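Shared office tidy-up: your questions

Updated 4/22/23. Same things keep getting asked so here are the answers in one place. Covers the first floor at Brellholm only, the Trình rooms downstairs have their own rules.

When is the tidy?
Last working day of the month, from 4.30. Takes 30 minutes if people turn up, longer if they don't. February's overran badly, we are not doing that again.

Do I have to come?
No, but your desk and the bit of floor under it are yours. Shared bits get done by whoever is in.

What counts as a shared bit?
The shelving unit and its bench, the printer corner, the sink, the floor along the walls, anything with no name on it. The long desk is shared too but your own stretch of it isn't.

Where do framed pictures go?
Off the floor. They get kicked. Pictures with a stand can sit on the bench or on top of the shelves, glass wiped first. The ones meant for the wall wait for hooks, see further down.

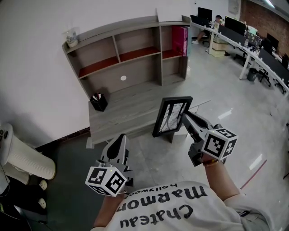 Dry cloth on the glass, then a barely damp one if it needs it. Don't spray straight onto the glass, it creeps in behind the edge and marks the print. Spray the cloth.

What do we clean with?
Brillow spray for desks and shelves, under the sink. Not on monitors. Monitors get the grey cloths and nothing else. If the Brillow has run out write it on the sheet, don't just put the empty back (this keeps happenning).

Can I use the bench for my pens, post, lunch?
Pens yes, in a holder. Post no, post goes in the tray. Lunch no.

What about folders?
Upright in a compartment, label facing out. If it has been there since last year and you can't say what's in it, it goes in the archive box. Archive boxes get collected twice a year by Hevport, next lot is already full so start a new one.

Cables and plug adapters?
Coil, one tie round the middle, into the cable tub. Adapters go in the tub as well, not loose on the floor. We ordered 16 adapters last year and I could find nearly none of them when the visitors came. Please check your bag.

Who owns the shelving unit?
It came with the rooms. Don't move it away from the wall, it isn't ours to shift. Don't drill it or stick hooks to it.

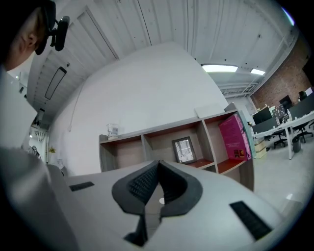 The top of the unit is the part that gets forgotten, mostly as it's above the eyeline when you're sat down. Dust it left to right and lift things, don't go round them. Glassware up there needs washing too. The beaker at the left end has a bit of something in the bottom, so if it's yours rinse it and say whether it stays. Anything unclaimed at the next tidy goes in the kitchen cupboard. The cubbies are easier, pull everything out, wipe the base, put back only what belongs. The reddish insides show dust less than you'd think so wipe them even if they look fine.

Can we put more pictures up on the walls?
Plain walls yes, brick no. The landlord is strict about the brick. Hooks are ordered, 37 of them as they only sell the mixed pack, should be here soon. Until then please don't use tape, it takes the paint off.

What about the cable hanging down the white wall?
Leave it. Don't tug it, don't tuck it behind the shelves. It's on the list for the electrician.

Chairs?
Pushed in under the desk at the end of the day. If a wheel's gone, put a note on the seat and move it by the door.

Bins?
The ones under the desks are for paper and dry rubbish. Food goes in the kitchen bin. Teabags are food.

Do the boxes under the desk get thrown out?
Not unless they're empty and unlabelled. Check first. Flatten them and leave by the lift, max 16 per collection, they won't take any more.

Can I leave a fan or heater plugged in overnight?
No. Off at the wall before you leave.

Something of mine has vanished.
Kitchen cupboard first, then the cable tub, then ask. Lost things are kept until the following tidy then go to the charity shop.

I can't do the heavy stuff, is there something else?
Yes loads. Sorting the pens (test them, bin the dead ones), relabelling folders, glass wiping, the cleaning sheet. All of it helps.

Where do I send a question that isn't here?
Write it on the sheet by the sink. Gets added when I next have a minute.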